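4. Setting up the two-arm cell in simulation

My part of the Lasby project was the set-up of the handover cell. Severyn Yatsenko wrote the control code and Hanna Horobets looked after the real arms. We kept a simulated copy of the cell so that changes to the fingers and tool offsets could be tried before anyone picked up a hex key.

The first copy, made in May, was poor. Both arms were loaded with the same tool offset, and in a handover the second gripper stopped 28 mm to one side of the object. I traced this to the flange frame, which had been measured from the wrist joint and not from the flange face. After correcting it I re-entered the tool length for each arm by hand and saved the two files under different names -- before that they had been overwriting each other.

The routine I settled on is as follows. Load the cell with both arms in the home position. Open and close each gripper and check that the fingers meet in the middle. Move one arm at a time to the test point over the table and write down the error. Put the object in, grip it with the first arm, and bring the second arm down slowly with the collision check switched on. If the error is over 2 mm, go back to the tool file.

We used an apple as the test object. It is round, so a wrong angle shows up quickly. The finger contact was the hardest setting to get right. With the default stiffness the fingers sank into the skin, and at 300 steps per second the contact shook. I raised the step rate and left the stiffness alone.

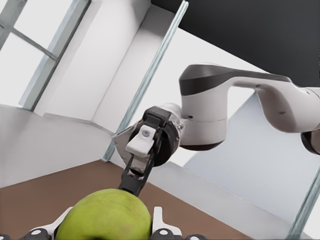
Melaniia Hnatiuk wrote in her review of the draft that the routine should also be run after every change of finger pads, and that a tool file ought to carry the date it was last checked. Both points have been added to the checklist. The current files were checked on 23rd October.

Still to do: cable drag is missing from the model, and the home position of the second arm needs measuring again on the real cell.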